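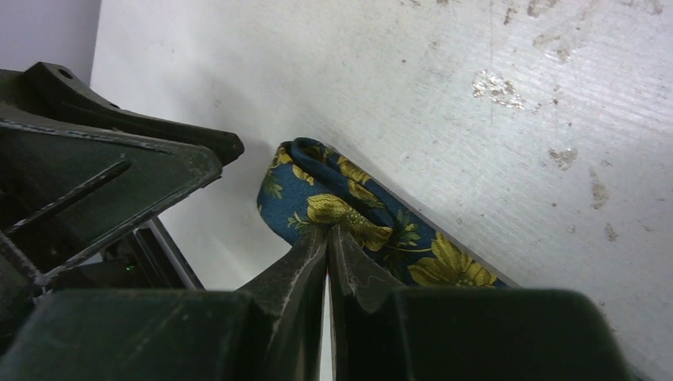

Stesside Textiles Issues Revised Care and Shrinkage Specification for Printed Cotton Line

HEDLOW, 28/06/2022 - Stesside Textiles has released a revised care and shrinkage specification for its Dereck line of printed cotton fabrics. The new document replaces the previous edition in full and applies to all orders confirmed on or after the first business day of July.

The specification covers plain-weave cotton sold by the bolt and as precut squares. It sets a maximum shrinkage of 3 percent in both warp and weft after five home wash cycles. The earlier edition set separate limits for each direction and did not state a number of cycles.

Testing was carried out at the company's Carnegie Street laboratory on 134 samples drawn from regular production. Each sample was conditioned for 24 hours, marked, washed, tumble dried on a low setting and laid flat before measurement. Samples that missed the limit were traced to two finishing runs, and the tension settings on that equipment have been changed.

Colorfastness requirements are also updated. Dark grounds, including navy and forest, are now tested for wet rubbing as well as dry rubbing. Prints with pigment-based yellows and oranges are checked under a longer light exposure.

"Most of the questions we get from quilters and small garment makers are about whether to prewash," said Osvaldo Cavalcanti, technical manager at Stesside Textiles. "The limit is now a single figure, measured after a stated number of washes. Customers can work out their cutting allowance from that."

Bolt labels will carry the new care wording: machine wash cold, tumble dry low, warm iron on reverse. Precut packs will carry the same wording on the inner card. Stock with the old labels will remain on sale until used up and may be returned only under the standard terms.

The minimum order for custom prints stays at 500 yards per colorway. Swatch sets are available to trade accounts on request, with 70 designs in the current set.

Copies of the specification can be requested from the Hedlow sales office. Please quote the account number and the edition required.

Media contact: Press Desk, Stesside Textiles, Hedlow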